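Bikura Meet Manager: set-up guide for host clubs
Section 4. Athlete registration and accreditation

Last changed Aug 8, 2023. If your printed copy is from March, bin it, the badge steps are different now.

Read section 3 first if you haven't made your event yet. You need an event code before any of this works.

4.1 Before you start

You will need:
Your host club login (not your personal one)
The event code
A list of sports and age groups, agreed with the other clubs
A badge printer, set up and with paper in it

Note: the Grulau office can open an event for you but cannot fill in the sports list. That is down to the host.

4.2 Open registration

1. Log in and pick your event from the left-hand menu.
2. Go to Registration, then Settings.
3. Type in the opening and closing dates. Closing is always midnight, local time of the host.
4. Set the team limit. Default is 18 per team. Football and hockey can go higher, up to 28, but only if you tick Large squad.
5. Press Save. Then press Publish. Two seperate buttons, and Save on its own does nothing the clubs can see.

Caution: once published, the team limit can go up but not down. Check it twice.

4.3 Add visiting delegations

1. Go to Delegations, Add new.
2. Choose the country, then the club. Not in the list? Use Add club and fill in the short form.
3. Put in one contact email. One only. Shared inbox is best.
4. Press Send invite. The link works for 28 days, after that send again.

Repeat for each delegation. If you have a lot, use Import and upload a spreadsheet, max 100 rows a go. Column headings must match the template exactly, capitals too.

Note: athletes with two passports are entered under the country they are competing for. Put the other one in Remarks.
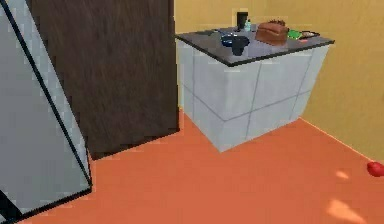

4.4 Check the entries

Entries come in under Pending. Go through them daily in the last week or they pile up.

1. Open the entry.
2. Check name against passport scan. Spelling must match, accents can be left off.
3. Check date of birth against the age group.
4. Check the medical form is signed. Under 18 needs a parent's signature as well.
5. Press Accept, or Return with a reason.

Returned entries go back to the club, not the athlete. Keep the reason short and plain, many clubs will be running it through a translator.

Caution: do not press Delete on a returned entry. It takes the scans with it and the club has to start over.

4.5 Print badges

1. Go to Accreditation, Print.
2. Pick a delegation. Leave on All only if you have a good hour spare.
3. Print one test badge. Look at the barcode edge, it should be sharp.
4. Print the rest. Badges come out 4 to a sheet.
5. Sort by delegation, not by sport. Team leaders collect for everyone.

With a Visser printer, turn off Fit to page or the barcodes shrink and the gate scanners wont read them.

4.6 Late changes

Swaps allowed until the team leaders' meeting. After that, injury only, with a note from the event doctor.

1. Open the athlete who is dropping out, press Withdraw.
2. Press Replace and fill in the new entry.
3. Print the new badge. Old badge stops working straight away.

Hosts using the Dendulen results screen: press Refresh start lists after every swap. It does not update by itself.

Next: section 5, Draws and timetables.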